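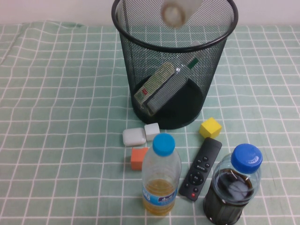
Clearing the table into the mesh basket, green cloth setup.

Talks > Meetups > Robot Teaching > Notes

Filed under: Talks & Slides, Hands-On

Speaker notes, 23 June 2021. "Show it, don't code it: teaching an arm to tidy up"

Hi everybody, thanks for coming, can the back row hear me? (Wait for an answer. Last time I didn't wait.) I'm going to talk for 18 minutes and then I want questions, because the questions at Trurness last year were better than my talk.

So the job is tidying. There's a table with stuff on it, there's a wastebasket, and the stuff goes in the wastebasket. My mother could explain this to a four-year-old in one sentence. I've spent most of a year explaining it to an arm, and I've loved pretty much all of it!

Quick bit on how we do it. I drive the arm by remote control, the arm does what my hands do, and everything gets saved — what the cameras see, where the joints are, whether the gripper is open or closed. Do that enough times and you've got something to train on. We call the software side Rarkinier, and please don't ask me how to say it, we have two camps in the office.

How many times is enough? For this task we went for 400 demonstrations. I picked that number before we started and I stuck to it, mainly so I'd have a finish line. PAUSE HERE, people usually write this down.

Okay, choosing the objects. I wanted a mix you'd find on a real table. Little blocks are easy to grab and easy to lose behind something bigger. Bottles stand up nicely right up until you bump them, and if there's liquid inside, the weight isn't where you'd guess. A remote control lies flat and it's long, so now you have to care which way the gripper is turned. And they're all on the same cloth at the same time, so reaching for one means not knocking over its neighbor. That's the part I really had to learn with my own hands before I could show it to anything else.

Which brings me to driving. I was bad at it! My first batch was full of dithering. I'd get close, stop, think, wiggle a bit, then close the gripper. And guess what a model learns from that? It learns to stop and wiggle. Maiara Damasceno watched me for one afternoon and told me to decide where I was going before I touched the controls, and to keep moving once I'd started. We threw out that whole first batch. It hurt, but I'd do it again.

(Slow down for this next section, I always rush it.)

Let's talk about views. You want one camera that stays put and sees the whole table, and you want one that rides on the wrist. The fixed one is great for planning: what's left, what's in the way, where the basket is. Then you move in and your own arm starts covering things up, and that's when the wrist view earns its keep.

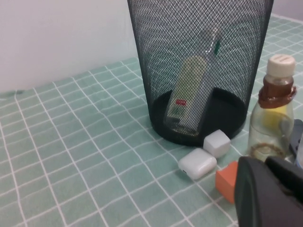
Mesh is a funny choice for a basket, by the way, and I'd recommend it for exactly this kind of work. You can see through the side, so while you're driving you can tell what's already in there and how it's leaning. The downside is that the model can see it too. A box inside the basket can look a lot like a box you still need to pick up. So we made sure to record plenty of runs with things already in the basket, and I made a point of never reaching for them.

Same goes for order. I started out always taking the closest thing first, and Rastogi (that's our training setup, not a person, I get asked) happily learned "closest thing first" and got stuck whenever the closest thing was a bad pick. Now I mix it up. Some runs I go for a block, some runs a bottle, and I write down which at the start so I don't drift back into my habits.

Letting go is its own skill. Get over the opening, get properly over it, and then open. If you release near the rim you're gambling, and you're teaching gambling. I say "over, then open" out loud while I drive, which my desk neighbors adore.

If time is short, skip to here.

Coming up: in July we start on Mutau, same style of demonstrations but with 2 people taking turns at the controls. I want to find out how much of my driving is the task and how much is just me. Come find me afterward if you'd like a try — I'll bring the controller, and we'll work out a sign-up list at the break.

Questions!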